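Stenwood 112 Belt-Drive Turntable
Manual two-speed deck with external motor supply, made by Gevbridge 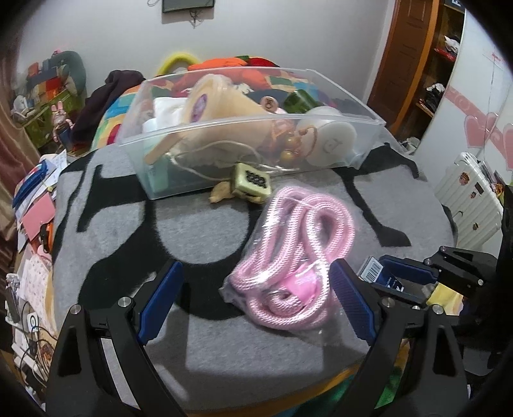

The Stenwood 112 is a fully manual turntable for 33 1/3 and 45 rpm records. It ships partly assembled: the main bearing and tonearm are fitted at the factory, and the platter, belt, counterweight and headshell are packed separately. Assembly needs a level table and a soft surface for resting the deck on its side while the feet are screwed in. A fleece blanket like the gray one with the black print is suitable, provided it is free of grit. Lay the platter face up on the blanket until the bearing has been oiled, and keep the stylus guard on until the last step.

Plinth and bearing
The plinth is a single slab of birch plywood with a sealed matte finish. The main bearing is a hardened steel shaft in a bronze sleeve, closed at the bottom with a replaceable thrust pad. One bottle of bearing oil is supplied. Add 3 drops before the first use and the same amount once a year. Do not substitute household oil. It thickens in the sleeve and raises the load on the motor, and the first symptom is slow start-up at 45 rpm.

Motor and supply
The motor is a low-voltage synchronous type, mounted on rubber bushings at the rear left corner. Speed is switched electronically at the external supply, so the belt stays on the same pulley step for both speeds. Each speed has its own trim screw on the back of the supply. The trims are set before shipping and should need no adjustment until the belt is replaced. The supply should sit at least a foot from the cartridge leads. Placing it directly under the deck can cause audible hum with high-output moving magnet cartridges.

Tonearm
The arm is a static-balanced design with a detachable headshell. Effective length is 9 inches. Arm height is adjustable by means of two set screws in the collar. Tighten them only until the arm pillar no longer turns by hand. Overtightening marks the pillar, and marked pillars are not covered by the warranty. Anti-skate is applied by a thread and weight. Two weights are supplied, the lighter for tracking forces below 2 grams.

Cartridge
The deck is sold with or without a cartridge. The fitted option is the Baumgart 200, a moving magnet model with an elliptical stylus, aligned at the factory and checked against the supplied protractor. Replacement styli are listed under part number 581. Any cartridge with standard half-inch mounting holes can be used. Cartridges of unusually low weight may require the auxiliary headshell weight, sold separately.

Connections
Output is through a pair of RCA sockets with a separate ground post. There is no built-in phono stage. A phono input or an external phono preamplifier is required. Keep the cable between deck and preamplifier as short as the installation allows, as cable capacitance affects the top end of moving magnet cartridges.

Supplied items
Platter, felt mat, drive belt, counterweight, headshell, anti-skate weights, bearing oil, alignment protractor, 45 rpm adapter, motor supply, hinged dust cover, manual.

Not supplied
Stylus force gauge, record clamp, phono preamplifier, output cable.

Bench note
Birgit Steinbach of the service department recommends running a new deck for an evening before touching the speed trims. New belts run slightly fast until they have settled, and most speed complaints logged in the first week need no correction. If the strobe pattern still drifts after that, clean the belt and the rim of the platter with isopropyl alcohol, let both dry, and check again.

Service and parts
Belts, thrust pads, mats and dust cover hinges are stocked by Neltolen, the parts distributor. Decks made before the March revision use the older hinge with two screws. The current hinge will not fit them without drilling, and the older part remains available. State the serial number when ordering. It is stamped on the underside of the plinth, next to the motor. For return shipping, remove the platter and counterweight and tie the arm to its rest.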